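Used Car Pre-Sale Inspection - Checklist With Comments

Gruvham branch, July. Vehicle: Falura five-door hatchback, manual, one previous owner. Inspected by Hanne Snorradóttir.

TIRES AND WHEELS
Tread depth, front pair - OK. Even wear across both.
Tread depth, rear pair - Replace. Legal, but too low to sell on. New pair ordered through Bjarnason.
Wheel bolts torqued - OK.
Spare and jack - Jack present, handle missing. Take one from stores.

BRAKES
Front pads - OK.
Rear shoes - OK. Light dust, cleaned out.
Parking brake - Adjusted. It was coming up 9 clicks before it held. Now holds on the ramp at four.
Fluid - Changed. No record of the last change in the service book.

LIGHTS AND ELECTRICAL
Headlights, dip and main - OK.
Left rear turn signal - Failed, bulb replaced. Check the socket again before handover, there was some green on the contacts.
Horn - OK.
Battery - Passed load test. Terminals greased.

UNDER THE HOOD
Oil level and leaks - Level OK. Slight weep at the valve cover gasket. Wiped down, look again after the road test.
Coolant - OK.
Drive belt - Small cracks on the ribbed side. Replace with the tires so the car only goes up once.

INTERIOR
Seat belts, all five - Rear center was slow to retract. Cleaned, now fine.
Warning lights - Airbag light comes on and goes out as it should.
Windshield - Chip low on the passenger side, outside the wiper area. Fill it anyway.

ROAD TEST
Distance 30 miles, town and highway. Pulls very slightly to the left above 50. Book alignment once the new tires are on. Idle steady at nearly 2000 rpm from cold, dropping to normal within a few minutes. Clutch bites high but does not slip.

PAPERWORK
Log this sheet in Kundovis under stock number 131. Both keys tagged.

Result: HOLD. Not to go on the front row until the tires, belt and alignment are signed off.

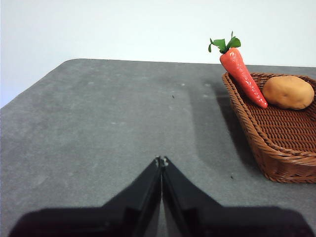
Valve cover gasket rechecked after the road test - still weeping a little, so I have added it to the job card with the belt. Turn signal socket still to do. H.S.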